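The Long Wait for a License at Koritz

We use cookies to remember your settings and to measure how our stories are read. By continuing you accept our cookie policy.

March 2, 2019 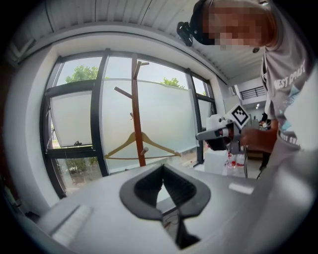 A T-shirt with "WEST COAST" across the chest and a hand-held gripper at a light gray table.

The list of goods that need an export license runs to 852 pages. Fotis Kourkoulas keeps a printed copy on a shelf behind his desk, with strips of yellow paper marking the sections that have changed in the past year. There are a lot of strips.

Kourkoulas handles trade paperwork for Koritz, a maker of industrial pumps with 38 employees and customers on four continents. When he took the job, sanctions were a small part of it. He checked the buyer's name against a list, signed a form and filed it. Now he spends most of each week on them, and he has stopped promising delivery dates.

"I tell people the pump is ready and the answer is not," he said. "They understand the first half."

Sanctions are usually discussed from the top down. A government names a minister, a bank or a shipping line, and the debate is over whether the target will change course. Less is said about the businesses that have no quarrel with anyone and still have to read every line of the order to find out if it covers them.

For Koritz, the trouble began with a valve. The company had been selling replacement valves to a water utility for years. A new round of measures left the utility alone but named a holding company with a stake in it. The question was how big that stake was. Under the ownership rule that applied, a large enough share would put the utility off limits too.

Kourkoulas wrote to the utility and asked. The reply took three weeks and came with a chart that did not match the public register. He wrote again. In the meantime the valves sat in a crate, paid for, and the bank handling the payment froze it while its own staff looked into the same question.

The bank asked for 42 documents. Some of them, such as the original purchase order, were easy to supply. Others had never existed. One request was for a signed statement from the final user of each part, and the final user was a pumping station.

The license application went in during January. Koritz is still waiting.

Naidoo, a freight agent that books cargo for Koritz and several dozen other small exporters, says its own files are full of cases like this. The firm used to hold back a shipment for a sanctions question once or twice a month. Now it happens most days. Staff there say the larger clients have lawyers who can give an opinion by the afternoon. The smaller ones call the agent, and the agent is not allowed to give legal advice.

Many of those smaller clients have bought screening software. Koritz uses a product called Clilport, which compares the names of buyers, ships and banks with the published lists. It is good at finding matches and it finds too many of them. A common surname will bring up a page of results, and each result has to be cleared by a person who writes down the reason. On one order last year Kourkoulas cleared 20 matches for a single warehouse manager.

The software is no help with ownership. Those records are scattered, kept in different languages and often out of date by the time they are published.

Some companies have decided to stop. Fleltico, which makes filters and used to share trade show booths with Koritz, no longer sells to any country where a sanctions program is in force, even when the sale would be legal. The company gave up roughly a tenth of its orders. Its managers concluded that a mistake would cost more than the business was worth, and that their bank would be happier.

Diplomats call this overcompliance, and it has been raised in meetings for years. Officials answer that food, medicine and basic services are exempt, and on paper they are. An exemption still has to be understood by a bank clerk, an insurer and a port agent, and any one of them can say no without giving a reason.

There have been proposals to fix it. One is a public office that would answer a company's question in writing within a set number of days. Another is a standard letter that banks would agree to accept. Both have supporters among exporters. Neither has moved far, partly because governments like to keep some doubt about where the line is. A cautious bank does part of their enforcement for them.

Kourkoulas does not argue with the policy. He grew up in a port town and remembers ships that sat at anchor for months while their owners fought over papers. He would like shorter orders and a phone number that someone answers.

The utility wrote to him again last week. It had found a supplier elsewhere for two of the valves and wanted to know about the rest. He told them the application was under review and sent them the reference number.

Comments

pumpside: We had the same thing with gaskets. Our bank never told us what the problem was, they just closed the account.

Marlow T.: The article makes it sound like the rules are the issue. If you sell to state utilities in these places you should expect questions.

dockhand61: Clearing name matches was my whole job for two years. The part about the surname is right.

R. Ellery: Is the ownership threshold the same in Europe? I have seen two different answers.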